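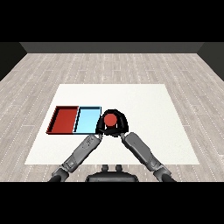
Sharada Marar reckons the hum in the back room is the dehumidifier and that I should stop blaming the transformer. She has now put this in writing twice, the second time underlined. Noted, Sharada. Entry follows.

April, 7:40 a.m.

Came in early to get the building at its quietest. Fridge off at the wall (must turn back on, there is someone's yogurt in there). Sound meter on the short tripod, slow weighting, all doors shut.

Dehumidifier running, transformer live: 54 dB at the bench.
Dehumidifier off, transformer live: see below, because I then spent twenty minutes finding the dehumidifier's actual off switch. The button on the front is for the display. The display went off very nicely.

With it properly off the needle barely moved and the hum was still there, same pitch, same faintly reproachful tone. So the dehumidifier adds some hiss on top and that's all I can pin on it. I'm trying not to enjoy this.

8:30. Killed the Trodora supply next. Hum gone. Turned it on again, hum back. Did it 2 more times for the pleasure of it.

Before anyone orders a new transformer, though: I put my palm on the shelf it sits on and the shelf was doing most of the singing. Lifted the unit an inch by its handle and the note dropped to something you'd have to be looking for. Put it down again and the whole shelf joined in. The transformer is humming the way they all hum, and the Sastry shelving is the loudspeaker. We bought that shelving for being rigid. It is extremely rigid.

Things tried under the feet:

Folded shop towel. Better for a minute, then the unit settled and found a corner to buzz on.
Cork tile from the Lelasero sample box. Good. Smells like a wine bar when it warms up.
Offcut of the gray rubber from the cart wheels. Best by ear, but it leaves marks on the paint and I will hear about it.
Tennis ball halves. Unit rolled. Abandoned.

10:15. Went with cork, doubled, one square per foot. Meter at the shelf edge was 61 before the cork and I had to drop a range to read it after. Forgot to write down the after. It was a nice number. Will redo when the fridge isn't cycling, and yes, I turned the fridge back on.

There is still a thin rattle when anybody walks past. Traced it to the Semel cable tray overhead, where one clip was never pushed home. From the paint on it, never, going back to installation. Pushed it home. Rattle moved to the next clip. Pushed that one home. I can see how a person loses a week to this and I have gone for coffee.

11:05. Coffee. While there, S. pointed out that the dehumidifier bucket was full and the thing had been cutting out by itself half the time anyway, so my "running" reading may not have been a running reading. This is fair and I resent it. The hum result stands either way, as the on/off on the supply was clear and she heard it herself, standing there with her arms folded.

Bucket emptied. Somebody (me) should put this on the morning list. Repeat the first reading with the compressor audibly going, and note it on the same line so the two can be compared.

To do:
Redo 54 reading, dehumidifier definitely on
After-cork reading at shelf edge, write it down this time
Rest of the tray clips, whole run, one go
Ask whether the shelf can be bolted to the wall studs or if that just makes the wall hum
Cork: reorder, cat. no. 381, the thick one
Return tripod to the front office, which believes it has been stolen

Left the supply on over lunch to see whether the cork creeps. It had crept a little on the left rear foot – tape for now.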